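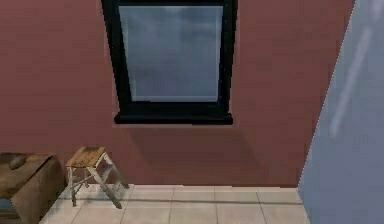

Frequently asked questions

Keltgate Meditation and Prayer House, Clilham

Most of what follows was written after the same six or seven questions arrived in the inbox for the fourth year running. If yours isn't covered, write to us and it may end up on next year's page.

Do I have to belong to a religion to come?

No. Keltgate was started by people from a Christian parish who wanted somewhere to be quiet, and it has since been used by Buddhists, Quakers, two Sufi reading groups and a great many people who tick "none" on the census and then ask for the early prayer slot. We do ask that you let other people get on with theirs. If someone bows on the way in and you don't, you can both survive it.

What happens at morning prayer?

We start at 6.30. A bell is rung, somebody reads a psalm or a short passage, and then there is silence until 7.10, when the bell goes again. That's the lot. There is no sermon. Visitors sometimes wait about afterwards for the rest of it, and the rest of it is toast.

Can I arrive late?

Before the reading finishes, yes. Once the silence has begun we'd rather you sat in the hallway until the end. The hallway bench is perfectly good for praying on and has a better cushion.

What should I wear?

Clothes you can sit in. Warm socks from May onwards, as shoes come off at the door and the floor has no sympathy. Nylon jackets are the one garment we'd gently discourage. You don't notice the noise they make until you are sharing a silent room with one.

I can't sit on the floor. Is that a problem?

Use a chair. More than half the regulars do, including several who gave up kneeling with great ceremony and have never looked back. There are also stools, a couple of prayer benches, and space for a wheelchair in any row. The side entrance on Michalski Lane has no steps. Lying down is allowed too, up until you snore.

What if I fall asleep?

Someone will nudge you, kindly the first time.

My mind won't stop. Am I doing it wrong?

Probably the most common question we get, usually asked in a whisper, as though everyone else had been issued with a different sort of mind. You sit down to pray and within a minute you are rewriting an email to your landlord. Then you notice, and come back. Then it's the landlord again. The coming back is most of the practice, and some mornings it's all of it. Ksawery Gajewski, who leads the beginners' evening, has been at this for decades and says he spent a good part of last Lent planning a shed.

Which books do you use for the readings?

The psalms make up the bulk of it, on a monthly cycle. Between them come passages from the desert fathers and mothers, Julian of Norwich, the Dhammapada, Rumi and whatever the reader has talked the roster into. There is a yellow folder of these by the lectern. Please don't add your own poems to it. We have had this conversation.

Do you take prayer requests?

Yes. Write it on a slip and put it in the bowl near the door, or email it with "prayer" in the subject line. A first name is enough, and no name is fine as well. Slips are read aloud at evening prayer on the day they arrive and once more the following week, then burned in the garden. If you want yours prayed for silently, fold it over and write "quiet" on the outside. We don't send reports on outcomes.

Please keep requests to people and troubles. We did once pray for a football result. It was a mistake and it didn't help.

What is the Skusham retreat?

Five days of silence each winter at Skusham, an old farmhouse a fair drive up the valley. You'll get a room, three plain meals, four periods of prayer a day and a long walk if you want one. Phones go into a biscuit tin on the first evening. There is a landline for emergencies, and the number is sent to you beforehand so you can leave it with your family.

The full cost is $500, which covers food and bed. The reduced rate is $300, and you choose it by choosing it. We don't ask to see a payslip. If neither is possible, write to us before you decide you can't come. A deposit of $50 holds your place and comes back to you if you cancel more than a fortnight out.

Is the silence really total?

Near enough. You may speak to the cook about allergies and to the retreat leader once a day, if you'd like to. You may also say "sorry" when you step on someone, although a look will do. By the third day most people find talking a bit overrated, and by the fifth they're talking the entire way home.

Can I bring my children?

To evening prayer, by all means. It's short and there are candles. Morning prayer is up to you and how your children are at that hour. The retreat is for adults only.

Do you charge for ordinary sessions?

No. There's a donations box, which pays for heating, candles and the toast. Coins are welcome. Foreign coins are less so, though we now have a very nice collection.

Will somebody try to convert me?

We'd be surprised. It's hard to do in silence, and afterwards everyone is at the toast. If anyone does press something on you, a pamphlet or a course or a special kind of water, please tell whoever is on the desk.

Can I light a candle for someone who has died?

Of course. The candles are on the low table at the back, and you needn't ask or pay. Light it from one already burning where you can. They're left to burn down during the day and put out at closing, and any that still have some life in them are relit first thing next morning.

How do I get there?

The 281 bus stops at the end of Michalski Lane, and from there it's a short uphill walk. Street parking is free before 8 in the morning. Our neighbours have been patient with us for years, so please don't slam your car door at 6.25 on your way to inner peace.

Is there coffee?

After prayer. Not before, and not during. Travel mugs stay in the hallway with the shoes.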